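Ticket: Desk and shelf fit-out, Dilham office, room 2
Status: Open
Raised by: Suleiman Ogbonna
Assigned to: Ewan Gourlay

Reported problem
The Istanov wall shelf drops at the front when the books go back on it. Empty, it reads level. With one row of books it tips forward far enough that the end ones slide. The desk below is an Altden and is not part of the complaint, but anything that falls lands on it.

09:15 – Suleiman
Took everything off and checked the two brackets. Left one is tight. Right one turns by hand. Put the books back a few at a time and the tilt starts before the row is half full.

10:40 – Ewan
What plug did you use on the right side? The Painemal ones in the box are for solid wall. If the drill went in easily after the first bit, you have board there and they won't hold. Please also send the weight of the full row.

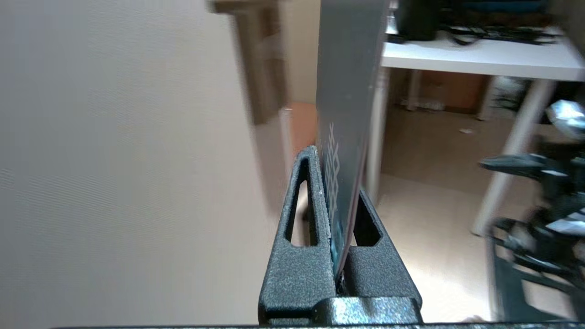
11:20 – Suleiman
Weight of the full row is 15 kg on the bathroom scale, and the shelf label says 85 lb, so we are well under. The drill did go in easily on the right. I am sorting the row into flat and heavy items before anything goes back up, and the thin stuff like the gray one with the white linked pattern can go at the right-hand end for now. The cables on the white desktop still need to be tied up, but I will leave them until the shelf is done.

13:05 – Ewan
Don't load the right end at all, thin or not. Take the right bracket off, pull the plug and fit a hollow wall anchor in its place. There is a tub of 500 in the Dilham storeroom, second rack – use the metal ones. Tighten by hand and stop when it bites.

14:30 – Suleiman
Plug came out with two fingers. Storeroom is locked until tomorrow morning. Right bracket is off and in a bag taped to the wall.

14:45 – Ewan
Fine. Leave the ticket open and add a level reading, empty and loaded, once the new anchor is in.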